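Keep the Books You Can't Quite Read

Every September I tell myself I'm going to thin out the bookshelves, and every September I end up on the floor reading instead. My friend Larasati Raju thinks I'm hopeless. Her rule is that if you haven't opened a book in 90 days, out it goes. Ninety days! I have cookbooks that need longer than that just to get over the holidays.

I get the appeal, I really do. A clean shelf looks great and dusting it takes a minute. But I think the rule is all wrong for the hard books, the ones you bought because you wanted to be the kind of person who reads them. I took two years of Chinese in college and I can still pick my way through a page if I have a dictionary and a big pot of coffee – and that slow, stubborn kind of reading is some of the best I do all year.

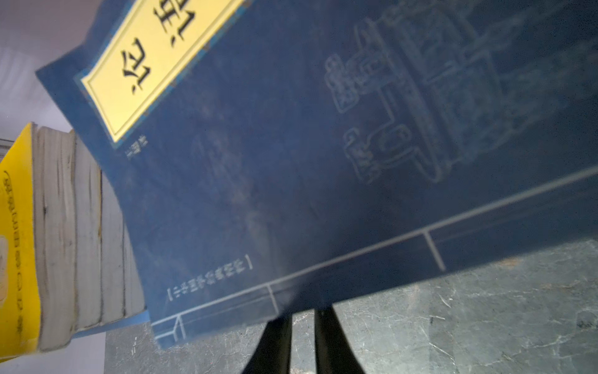 So the Analects stays, soft blue cover and all. I like the yellow title label, I like having to squint at the faint old-style drawing, and I like that one short saying can keep me busy for a whole evening (sometimes I'm still arguing with it over breakfast). Larasati can have the thrillers. I know how those end anyway, and she's welcome to the three travel guides too, if she'll come and carry them down the stairs herself.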